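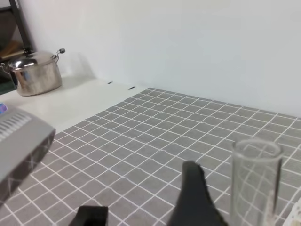
## Table covers in the shared kitchen: a short thread from the Cundbridge Community House

**1/** The Community House has received several inquiries regarding the gray grid covers on the kitchen tables. The following posts set out how they are to be used and cared for. Residents and visiting groups are asked to read them before the next booking.

**2/** The cover protects the white tabletop beneath it. It should lie along the wall, with the grid facing up. A strip of bare table may be left at one end – this is acceptable and often useful for a pot or a small appliance.

**3/** Pots taken directly from the stove must not be placed on the cover. Please use one of the trivets from the drawer beside the sink, on the bare table or on the counter. Lids should stay on while food is waiting to be served.

**4/** Ripples are the most frequent complaint. A cover that has been folded will show waves in the white lines for a day or two. Groups should roll the cover around the cardboard tube provided and store it upright in the hall closet.

**5/** To smooth a cover already on the table, lift the side nearest the room, draw it gently toward you, and lower it again. Work from the wall outward. Do not iron it. The surface is marked by heat, and one cover was lost in this way in April.

**6/** Small glass items are easily knocked over where the cover has creased. Vials, spice tubes and similar containers should be returned to their rack as soon as they have been used.

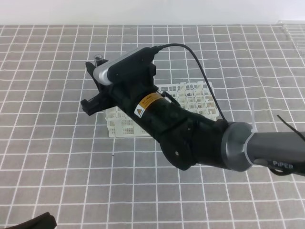 **7/** May the cover be cut to fit a smaller table?

Covers are the property of the House and may not be cut. A shorter one can be requested from Olesia Bondarchuk at the front office, who keeps 3 in reserve.

**8/** For cleaning, use a soft cloth with warm water and a little dish soap. Mix 5 ml of soap with 500 ml of water, wipe along the lines, then dry with a clean towel. Scouring pads and bleach are not permitted.

**9/** Both sides must be dry before the cover is rolled. Moisture trapped underneath leaves a mark on the tabletop that is difficult to remove. Groups using the kitchen on Sunday evening should allow extra time, as the next booking begins early.
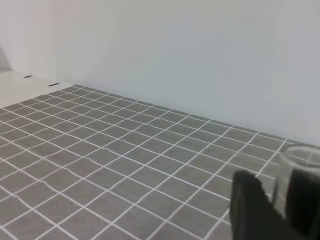
**10/** The same care applies to the far edge, where crumbs collect between the cover and the wall. Lift the edge and brush them out before wiping. Gunnlaugur Steinarsdóttir has placed a narrow brush on the hook by the door for this purpose.

**11/** Damage should be reported on the day it is noticed, by note to the front office or by calling extension 722. Please state the table and the type of damage. Ordinary wear is not charged to the group.

**12/** These arrangements also apply to the kitchen at Gakstead, with the exception of storage – covers there are kept flat on the top shelf of the pantry.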